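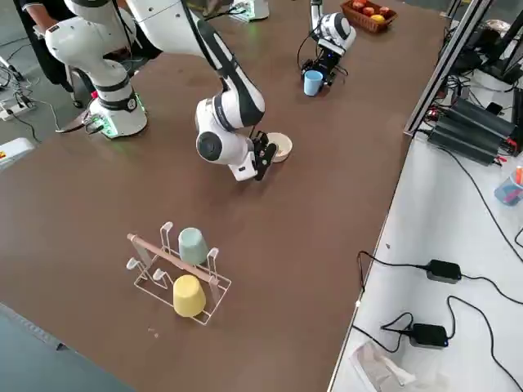 Funding > Reports from grant holders > Music

Reports | Accounts | Apply | Contact

GRANT HOLDER REPORT: LIVE MUSIC

Pultstead Dance Band Concerts: progress report to the Uvel Fund, second half of the season

Since our last report we have put on four of the six concerts covered by the grant. The fifth is on sale and the sixth is booked but not yet announced. Total attendance across the four was 2,154, against a target of 2,000 for the whole season, so that target has been passed with two concerts to go.

Audiences

The best attended night was the opening one in the Gusau Hall, which sold out. The weakest was the January concert. It snowed in the afternoon and a good many people with tickets stayed at home. We offered them seats at the February concert instead and most took up the offer.

The application said we wanted more people under 30 to come. We sold 270 tickets at the under-30 price over the four nights. It is more than last season but still a small share of the house, and the figure is uneven: over half were for the swing and rumba programme, when the college sold tickets on our behalf. We have asked the college to do the same for the final concert.

The tea dance before the February concert was new. It ran from 2.30 in the smaller room with a five-piece drawn from the main band. We had set out chairs for 55 and had to bring in more. Several dancers asked for slower numbers and longer gaps between sets, and we will do both next time.

The band

All the main chairs are filled except second trombone, which we are covering with deputies. Deputies cost more per night than a regular player and this is the main reason the players' fees line is over budget. Auditions are planned for the spring.

The music library has taken longer than expected. Many of the older parts were photocopies of photocopies, with bars missing, and the third alto book had to be written out again from the recordings. Two arrangements have been dropped because we could not settle who holds the rights.

Hall and equipment

The Haddadin Rooms, where we rehearse, have put up their hourly charge. We now rehearse for two and a half hours instead of three and start promptly at 7. The players have not objected, although the singers would like more time with the full band and we have added one extra call before the last concert.

The new music stands and stand lights came in under budget. The piano at the Gusau Hall is still a problem – it drops in pitch by the interval when the heating is on – and we have raised it with the hall again.

Money

Ticket income is ahead of forecast and covers the overspend on fees. Programme advertising is behind. We are not asking for any change to the grant, but we would like permission to move the unspent equipment money to the library line.

Next period

Concert five, concert six, trombone auditions, and a second tea dance if the smaller room is free. The final report will follow with the season accounts.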